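The Basket
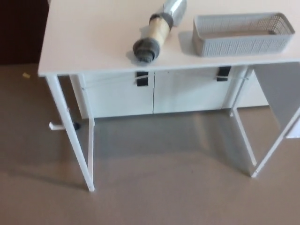

Flash Fiction

Nothing in the basket yet. Arne Buschmann had been told to fill it by 4 and it was already past three.

One roll on the white desk. Gray cloth wound up tight at the end, tan paper in the middle, foil past that. His mother rolled everything. Socks, letters, a fish once. You had to unwrap a thing to find out if it was worth keeping and by then your whole morning was gone.

"Just put it in," said Eliécer Villanueva from the hall. Boots on. Keys going in his hand.

"I dont know what it is."

"So? Put it in."

The bus to Pernness was 11 minutes off. After that, nothing till dark. The house went to the Betancur people at five, desk and all, and whatever was still lying on the desk went with it. She'd signed that herself. September, kitchen table, her good pen.

He pressed the gray end with his thumb. Soft. Then something that wasn't. A key? Money? She had talked about money, 340 she'd held back from the Kekstead job, hidden where his father would never look. His father was dead 2 years before she stopped hiding it.

"Arne."

"I'm coming."

He got a nail under the edge of the paper. It gave a little. Smell of camphor, and her coat, the brown one, and the ferry at Usinden with the wind comming over the rail and her holding his hood shut with her fist.

He stopped. Smoothed the paper back down. Pressed it flat.

"Well?" Eliécer in the doorway now. "What was it?"

"Socks."

Into the basket. Basket under his arm. He left the light on and they ran for it.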